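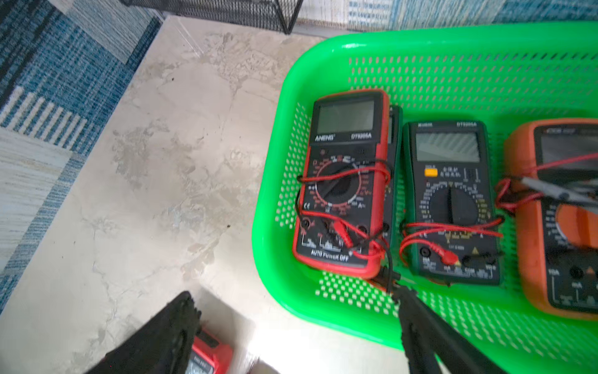 Four digital multimeters with their test leads, in a green basket.

Tokgate Battery Log

Readings from household batteries in storage, kept as plain CSV files. First put online in December 2018.

What is in it

The log covers 800 cells, AA and AAA, alkaline and rechargeable. Each cell has a number written on its sleeve in marker, and that number is the cell_id in every file. Of these, 752 have a complete set of readings. The rest leaked, lost their number or were put in a flashlight by mistake. They are still listed in cells.csv with the status "dropped" and a short note.

Cells were stored in two places, Tokgate and Ultunley. Tokgate is a heated room. Ultunley is an unheated shed, so the winter readings from there should be read next to the temperature column. A third set from Bragança was planned and never started. The site code BR is reserved for it and does not appear in any row.

Files

cells.csv – one row per cell: cell_id, size, type, site, status, note
readings.csv – one row per reading: cell_id, month, volts_open, volts_load, temp_c, meter
meters.csv – one row per meter: letter code, offset against the reference cell
sites.csv – site codes and storage notes

All files are UTF-8 with a header row. The decimal mark is a point. An empty field means no reading was taken. A zero means the meter showed zero.

How readings are taken

Open voltage is read first, on the 2 V DC range, with nothing connected but the probes. The cell then goes into the holder with the load resistor, and the second value is written down once the last digit stops moving. Cells are left at their storage temperature until they are read. Values are copied as shown on the display and are not corrected for meter offset. If you want corrected values, subtract the offset in meters.csv yourself.

Known problems

The first 600 rows of readings.csv have no meter code. We did not start writing it down until April, and guessing seemed worse than leaving it blank.

Rechargeable cells were not all charged on the same charger. Do not use this data to compare brands – brand was left out for that reason.

A few loaded values are higher than the open value for the same cell and month. These are almost certainly swapped columns. They are marked "check" in the cell's note and have been left as written.

Use

Free to copy and change. Please name the Pelusberg Repair Club as the source if you publish anything based on it. Corrections are welcome as a changed CSV row with a line saying what was wrong. Please do not re-sort the files before sending them, as it makes the changes very hard to find.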